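Push-and-sort bench arm: progress report to the Cirnetti small grants program
October – submitted by the build lead, Jisby shared workshop
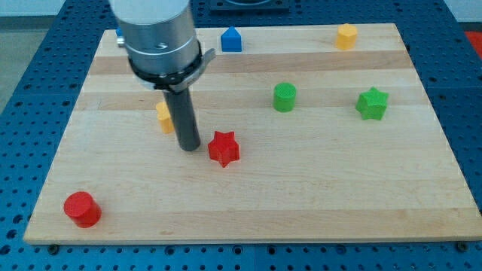 Rod tool over the maple-colored board, with the colored test blocks set out.

We said in the application that the arm would sort blocks by color with a plain rod, no gripper, by the end of this period. It doesn't yet, and I would not call it close.

The arm runs. The rod is mounted and holds its height across the board, which took longer than planned after the first collar slipped. We logged 96 pushes last month. A push counted as good if the block ended inside its target area without touching another block. By that measure 50 were good. A figure near half sounds better than it is, as most of the good ones were cylinders with open space around them. The stars catch the rod between two points and spin. We have tried slower pushes and I am not convinced speed is the problem.

The Rungrueang planning software was supposed to handle this. So far it plans well for round shapes and guesses at the rest. Other members want to keep tuning it. My view is that we should give it 16 more hours and then write our own rules for the stars, however ugly.

Money: $600 of the grant is unspent. The Makitz camera mount is on hold – I don't want to buy a second viewpoint until someone can show that the rod blocking the first one is costing us pushes. It does hide blocks, but we haven't measured what that does to the results.

Next period we will repeat the same set of pushes with the starting layouts written down beforehand. Last month they weren't, so the numbers above can't be compared with anything. Please don't quote them in the program newsletter.

Related reports
Jisby workshop: dust extraction, final report
Jisby workshop: bench arm, application summary
Cirnetti small grants: reporting guidelines

Contact the grants desk | © Cirnetti | Back to top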